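Stop retraining. Read the log first

Opinion, Greer Morrison

Every time a cloth policy misses, somebody says we need more data. Every time. I've said it myself, in May, in a meeting, with a straight face. Then we collect for another few weeks and it misses in the same spot.

My claim, and I'll put it bluntly: most of what we call a learning problem in fabric handling is a tooling problem. Bad timestamps. Calibration nobody re-ran. A viewer that can't show you the finger position and the image together on one timeline, so you scrub them in two windows and guess.

Take edges. A policy has to find where the cloth stops and the table starts, get a finger either side of it, close. Millimeters. If the gripper width signal lags the image by 4 frames, the policy learns to close late. It learned exactly what you taught it. You could give it ten times the demos and it'll close late with great confidence. 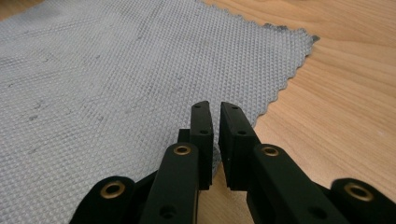

Photo: Hamish Nisbet / Mirkeo

Look at how little there is to work with at that point. The jaws are nearly shut, fingertips right over the pinked edge, and the stretch of border that matters most goes behind the right finger. Bumpy texture all over the cloth, wood grain running its own way next to it. So from this one view the model has to lean on what it saw just before, and on the width reading. Get the clock wrong and you've poisoned both.

Ha-rang Na has been on about this at Mirkeo for ages — she wanted a sync check that runs on every episode before it goes anywhere near training. Took her 2 afternoons to write. It flagged 1001 episodes out of 2406. That's not a tail, that's the dataset! And the plan on the whiteboard that week was a bigger vision backbone.

Magnus Tosh disagrees with me, fairly loudly. His line is that big enough models soak up noisy labels, and cleaning is what people do when they're scared of scale. Ok. Random noise, maybe. A constant lag isnt noise, it's a lesson. Everything points the same direction.

What I'd want instead, cheap stuff mostly. Sync check on ingest, fail hard. Calibration stored with the episode, not in a config on somebody's laptop. One viewer, one timeline, image and width and pose togther. And a rule that no one asks for new demos until they've watched twenty failures start to finish.

Boring work, doesn't make a talk. Annag Munro got hers into the Hartley pipeline by calling it "infrastructure for scaling", fine, call it whatever gets it merged.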